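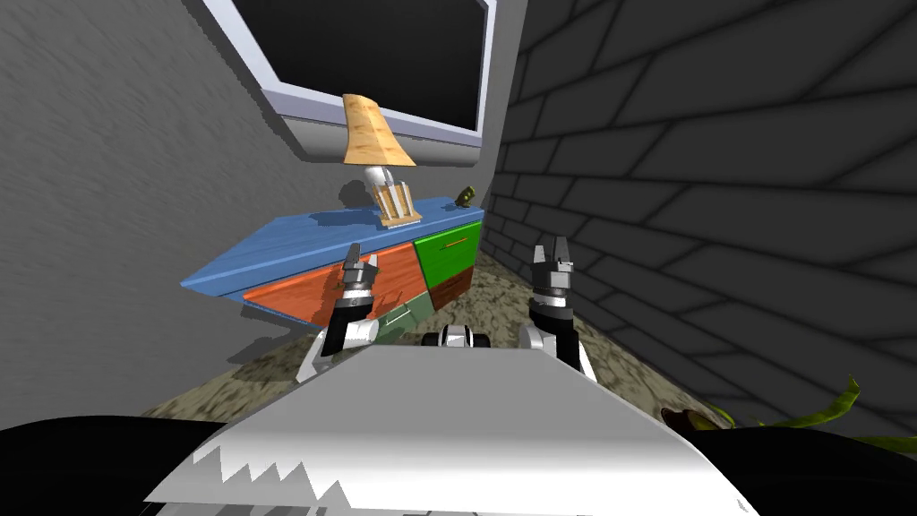

Drawer demo: left arm stalls short of green drawer handle

Category: Simulation > Visitor Demos
May, posted by Tibor Juhász

Reported during the morning rehearsal for the Rivside open day. The two-arm model is parked in front of the blue-topped cabinet. On the visitor script, the left arm approaches the thin orange handle on the green drawer, then stops and logs a planner timeout. The right arm holds upright, gripper open, as scripted. 12 runs, 4 timeouts.

Checked so far:
- Restarted the Drenus planner. No change.
- Cleared the cached scene and reloaded the room. No change.
- Swapped the approach start from the orange drawer to the home pose. Timeouts still occur.
- Gripper command set to full open before the move. The fingers open and nothing is held, so a leftover grasp is ruled out.
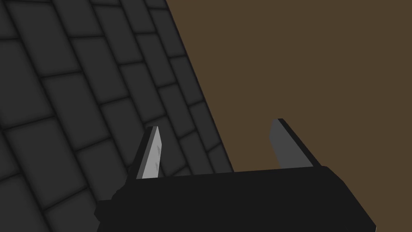 Does the timeout depend on the wrist view being streamed to the visitor display?
The stall occurs with the stream on and with it off. Leave it on for the open day.

Raised the planner limit from 12 to 30 seconds and reran the approach. Longest plan now takes 29 seconds, which passes but leaves a dull wait for anyone watching. The left gripper gets in front of the green drawer with its fingers toward the handle.

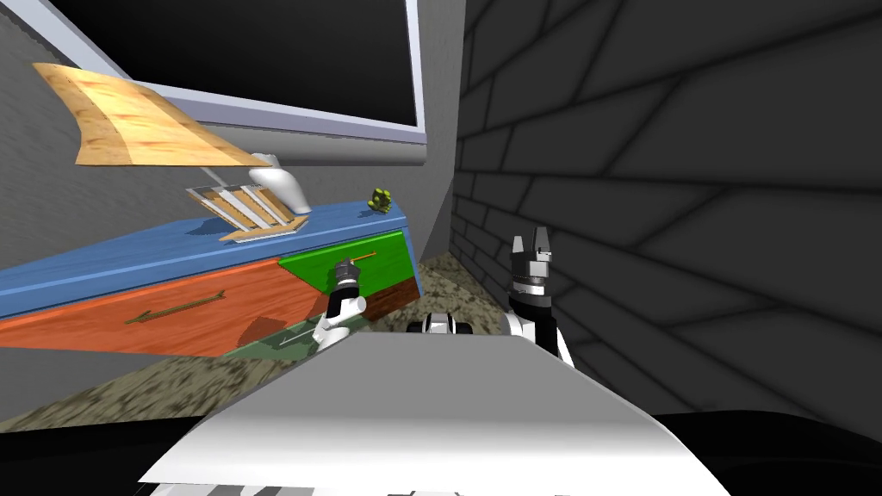
Þórey Laxdal replied that the 30-second limit is acceptable for one afternoon, but the approach should be planned before each group comes in and played back on cue. She also asked for the lamp to be taken out of the collision set as a test.

Playback added to the visitor script. Lamp test pending. Ticket stays open, assigned to Desmond Doucet.

Related tickets
Brader display: text too small from back row
Visitor script skips greeting after pause
Okafor room: carpet texture loads late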